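4.2 Placing tubes in the acrylic rack

This section covers the Jendgate two-shelf rack with plastic tubes. For assembly of the end supports, see 4.1. For cleaning, see 4.4.

Before you start

Set the rack on a flat surface. A dark fabric mat is recommended under clear racks. On a white bench the cut edges of the holes are hard to find by eye, and the tubes are harder still.

Remove the protective film from both faces of each shelf. Film left around a hole reduces its diameter and can hold a tube above its seat.

Check that each shelf is fully home in its supports. A shelf that rocks when pressed at one end must be refitted (4.1, step 6).

CAUTION: Do not use tubes with cracked or chipped tips. Discard them.

Loading a tube

1. Turn the rack so that the long front edge of the upper shelf faces you.

2. Hold the tube by its upper, wider part. Keep the lower part clear so that the tip stays in view.

3. Bring the tip to the upper shelf from above. The tube may be at an angle at this point.

4. Find the bright rim of the hole. If the rim does not show, move the lamp to one side of the rack. Light from directly overhead gives the weakest outline.

5. Move the tip over the center of the hole and bring the tube upright. 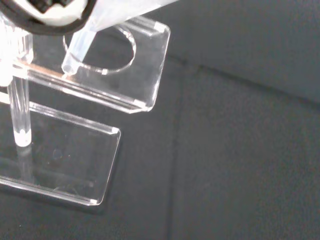

Figure 2. Rounded tube tip near the left side of the hole, upper shelf.

6. Lower the tube until the tip has passed through the upper shelf. Do not let go yet.

7. Continue down to the seat in the lower shelf. Release the tube when it stops.

8. Touch the top of the tube lightly. A seated tube moves a little from side to side and does not rise.

NOTE: The rim of the hole and the wall of the tube can overlap when viewed at a low angle, and the tip may look as if it is already inside the hole. Check from directly above before lowering.

CAUTION: Do not push a tube that meets resistance. Lift it clear of the shelf and repeat from step 3. Forcing a tilted tube can chip the edge of the hole.

Removing a tube

1. Steady the rack with one hand on an end support. Do not hold it by the shelf.

2. Lift the tube straight up until the tip is clear of the upper shelf.

3. Move the tube away from the rack before tilting it.

If a tube does not seat

Tube stops at the upper shelf: tip off center, or film left on the shelf. Repeat step 5 or remove the film.

Tube passes the upper shelf but leans: lower shelf fitted the wrong way around. Refit as shown in 4.1.

Tube drops through both shelves: wrong tube size. Use size 271 tubes only.

Replacement shelves are ordered under part number 2234. End supports are sold in pairs.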